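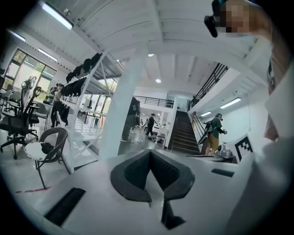 Keerthana Gowda failed the entrance exam for her father's profession twice, and she says the second failure was the more useful one. She now runs evening sessions for young adults who have dropped out of something: a degree, an apprenticeship, a family business. We talked upstairs at Clurent, where the ceiling is white and crossed by beams, with long fluorescent lights, and a thick white pillar rises through the middle of the floor. She likes sitting near the pillar. "My father did all his talking at the dinner table," she said. "I prefer a place where people can look at something else."

Her father was an accountant who expected her to be one. He kept a notebook of her marks from the age of seven and went over it with her every month. She does not describe him as harsh. "He was patient. He explained everything. What he couldn't do was hear that I wasn't interested, and I didn't know how to say it in words he'd accept."

After the second exam she left home and took a job at Rakier, packing orders. She stayed three years. The supervisor there, Cường Đào, had left school early himself and was finishing it at night. He let her read on her breaks and asked her what she thought of the books. She says it was the first time an older person had asked her a question without already holding the answer.

Đào still remembers the arrangement. "She argued with every book," he told me by phone. "I said fine, write it down. She came back with 2,000 words on one chapter. I read it twice. I didn't agree with most of it."

Those pages became the start of Drendix, the course she teaches now. It runs through July and takes 179 people, in small groups. Participants write a letter to someone who had plans for them. They don't have to send it. Gowda wrote hers to her father and kept it for over 2 years before she mailed it.

I asked how he answered. "He corrected the spelling," she said. "Then on the back he wrote that he had wanted to be a surveyor. I had never heard that before. My mother hadn't either."

She is wary of turning this into advice. Some of her participants go back to the course or the business they left, and she counts that as a decision like any other. One man returned to his uncle's print shop after four sessions and asked for different hours. He got them.

Her father is retired now and they speak on most weekends. He has asked to see the course materials. She gave him the first unit and is waiting for it to come back.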